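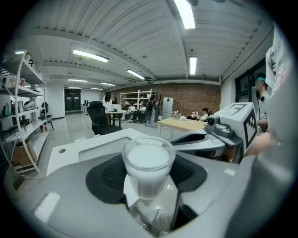 Home | Blog | Workshop Notes | About | Contact

What we're buying first (and what can wait till June)

I promised a few of you I'd write up how the budget is going, and I've put it off for ages, so I've made a pot of tea and sat down to it. Settimio has been asking me nearly every day whether the order is in. It's nearly in, Settimio!

Moltow quoted us for a full arm on a bench, with the install and a training day, and it's a lovely bit of kit, but it would have eaten the whole year's money in one go. So the plan is to start with the hand-held grippers and get people good at those. The ones I like have the little camera up front and the square black-and-white markers on the housing, plus a bumpy black pad that I've grown quite fond of (I'm easily pleased). You can practise on ordinary things from the kitchen. A glass of something white and filled nearly to the brim is my favourite test for a steady hand, and it costs next to nothing.

What caught me out was the small stuff. Spare pads came to $264, which I hadn't budgeted for at all, and storage was over $500 once Parvaneh pointed out that we'd fill our drives in a fortnight. She was right and I've moved some money across from travel. I also put down $48 for cables and clips, and I suspect that'll be the first line to blow out. It always is, in my experience, and then you're at the hardware store on a Saturday paying full price for cable ties.

Cirillo came in cheaper on the grippers themselves but wanted 17 weeks for delivery, and I'd sooner pay a bit more and have them while everyone's keen. If your programme is less rushed than ours, they might suit you very well. They were lovely on the phone.

The arm goes back on the list for June, when I'll have a better idea of what we need it to reach. If anyone's bought a second-hand one and lived to tell the tale, please leave me a comment. I'd love to hear what you paid for freight!

6 comments | 17 shares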